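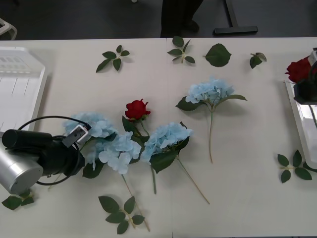 Wilanar Artificial Stems - Hydrangea & Rose Mix

Pale blue hydrangeas, red roses, extra leaf sprigs. For centerpieces, arches, sign toppers, whatever you've got coming up. No water, no trimming, no dropped petals on the tablecloth.

Sold by the stem or by the box. Mix colors in one box at no extra charge, just put it in the order notes.

What you get
Hydrangea, pale blue. Soft ruffled florets, serrated green leaves, long stem.
Rose, red, dark crimson petals. Single bloom per stem.
Leaf sprigs, loose. Good for filling gaps.

Box of 70 stems - in stock
Box of 200 stems - in stock, ships from the Holloway warehouse
Venue orders up to 2000 stems - email first, we need to check whats on the shelf

Getting them ready
They ship flat. Lay everything out on a clean table, blooms apart, and let them sit overnight. Fluff hydrangeas from the underside with your fingers. Don't pull on single florets, they pop off (they push back on, but still).
Creased leaves: hair dryer, low setting, few seconds. Not the roses please.
Stems have wire inside. Bend by hand, cut with wire cutters. Kitchen scissors will be ruined.

Cleaning
Soft brush or a dry cloth. Cool air works too. No soaking, the blue can run.

Storage
Trays or a crate with a lid, heads all facing one way. Keep out of direct sun, red fades first. Do not stack more than two layers of hydrangea or you will be fluffing them all over agian.

Goes with
Juvov low bowl, white
Prunik floral foam, dry type only
Prunik stem tape, green

Shipping and returns
Orders in before noon go out same day. Unopened boxes can come back within 30 days. Opened boxes, exchange only. Cut stems, sorry, no.

Color note: new blue batch since March, a little lighter than the old one. If you're topping up an older set, ask for a sample stem before you order the box.

Page updated July 26, 2023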